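Programs > Community Grants > Progress Reports > Tenport Caregiver Respite

Tenport Caregiver Respite Project: Second Progress Report
Submitted to the Wirkance Fund by Margit Boros, project coordinator
April 18, 2021
3 comments | 13 shares

Period covered

The first report ended with the move out of the library annex in October. This one picks up from there and runs through the end of last month.

Respite hours

We delivered 722 hours of in-home respite in the period. Most visits were three hours long, which is what families ask for when they have a medical appointment of their own or need to sleep. Overnight cover is still not on offer. Two families asked for it and we referred both to the county.

There are 46 households on the register, up from 29 at the last report. The increase came mainly from Jikville, where the clinic now hands our sheet to anyone who brings a parent or spouse in for a memory assessment. We had planned to reach Jikville in the second year. Serving it early has meant more driving, and mileage is the one budget line that is over. I would like to move money from printing to mileage and have attached the form.

Staffing

We have 13 trained respite workers, all part time. Two left over the winter, one for nursing school and one for a full-time job in Tenport. Both gave good notice and their families were handed over with a joint visit. New workers now shadow for four visits before going out alone. It was two before, and the workers told us that was too few, especially for lifting and for medication records.

The lifting course was given twice. The second date was moved because of snow — the trainer did not charge us for the change.

Scheduling

Visits were booked by phone and written on a wall calendar until the winter. We now use Etim, a scheduling program the fund's technical adviser suggested. Setup took longer than planned. Addresses had to be typed in by hand, and for two weeks we kept both systems going. There was one missed visit in that time, which I reported to you when it happened. We apologized to the family and they are still with us.

Etim does not handle split visits well, where one worker leaves and another takes over. For now those are entered as two bookings.

Caregiver group

The caregiver group meets every other week in the new room. Attendance is uneven. A caregiver can only come if someone is at home with the person they look after, so we have started booking respite visits to match the meeting times. That helped more than any change to the program itself.
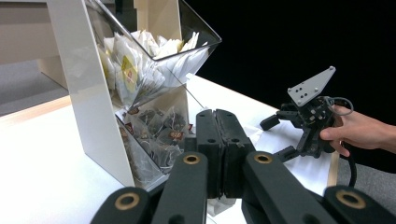
Meetings run for ninety minutes and the first half hour has no agenda. People asked for this. Many of them have not sat down with another adult all week, and they would sooner start with a hot drink than with a speaker. The refreshments line is small and we have stayed inside it. Tea is set out in a clear two-bin dispenser, paper envelopes in the upper bin and the darker bags with strings and tags in the lower one, and people help themselves as they arrive. After that we have a topic, usually one chosen at the meeting before. Powers of attorney and bathing drew the most questions. The session on diet drew very few and we will not repeat it.

Problems and changes

The waiting list is the main concern. Five households are waiting, the longest for seven weeks. We call each of them every second week. Hiring two more workers would clear the list, and the budget allows for one.

The survey you asked for went out late and the replies are still coming in. I will send the results separately.

Next period

We will fill the open post, finish the survey and repeat the lifting course. The lease on the room comes up for renewal in October, and I will let you know the new rent as soon as the landlord gives it to us.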